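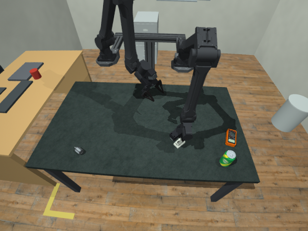
*Sim bench, two-arm setup. Right gripper over the white part, left one open and parked near the far edge.*

**Gripper comparison, progress note to Allonell**
Wednesday, February 6, 2019
From: Sølve Söderlund

Short one, the full write-up comes with the March invoice.

**Where we're at**

- Sim bench is up and stable. Both arms load, both reach the middle of the table without hitting the support frame. Took longer than planned, the frame collision model was wrong and had to be redone.
- Three grippers in the comparison: Rosau two-finger, Baumgart two-finger, Baumgart with the longer tips. Same controller settings for all, so far.
- 80 sim grasps done per gripper on the white part. Multimeter and drink can are modelled and on the table but not scored yet. Mouse is in there too, mostly as clutter.

**What we're seeing**

Rosau is the most forgiving when the approach angle is off. Baumgart is faster to close but clips the top edge of the part if we come in steep. Longer tips help with that, then slip on the way up. Might be the friction values, I don't trust them yet. Would not pick a favourite on this.

Can is going to be a pain. Tips over in sim at the lightest touch, so either our centre of mass is off or the fingers are closing unevenly. Looking at both.

**Problems**

- Shadows. The wrist camera pose estimate jumps when an arm's shadow crosses the part. Tried flatter lighting, got better, but then it's not much like the real lab. Left the hard shadows in for now.
- Sasulance controller drops the left arm's trajectory now and then, always on a restart. Ticket is open, no anwser yet.
- Lost 5 days to the licence server. Nothing to be done there.

**Money**

124 hours booked against the sim work package. Under budget on hardware as the second set of fingers isn't ordered. Would like to hold that until the can results are in, let me know if thats a problem on your end.

**Next**

Fix can model. Score can and multimeter, all grippers. Re-run the white part with new friction values. Then real arms, if the bench is free in March.

Raw logs are on the shared drive, same folder as last time.

S.S.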